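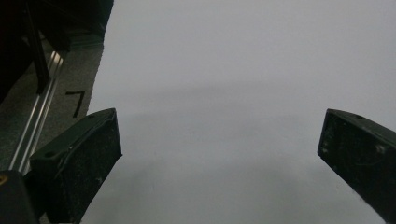

Purkolcombe Reading Room: progress report to the Prulia Fund, February

Work on the reading room is on schedule. The grant covers new work surfaces, storage for the map collection and repairs to the floor. The surfaces and the floor are finished. The storage is not.

Surfaces

The old tables had ink stains and deep cuts, and fold-out maps kept snagging on them. We asked Sutherland to quote for refinishing and for replacement. Refinishing came out cheaper by $456, and we chose that. We asked for a plain pale finish with no pattern so that pencil notes and small tears show up when a sheet is laid out flat.

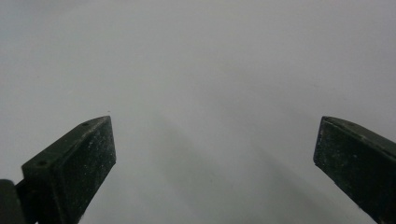
Plain pale gray, with no pattern or markings.

Readers have asked for less glare from the overhead lights. We have moved two lamps and will look at it again when the evenings are lighter. Shadows still fall across the work area late in the afternoon — a matter of where people sit as much as where the lamps are.

Storage

Vesta is supplying the map drawers. The first delivery was short by 3 drawer fronts, and the replacements are due next month. Until then the larger maps stay rolled in the back office. We have relabeled 39 of them, and the list has been sent to you separately.

Floor

The loose section by the door was taken up and relaid. No further work is planned.

Spending

We are within budget on surfaces and floor. The last Vesta invoice has been held back until the missing parts arrive. We expect to ask for a short extension on the storage line only — four weeks should be enough.

Next steps

Fit the drawers, move the maps out of the back office and reopen the room for afternoon visits. The next report will include visitor numbers for the first month after reopening.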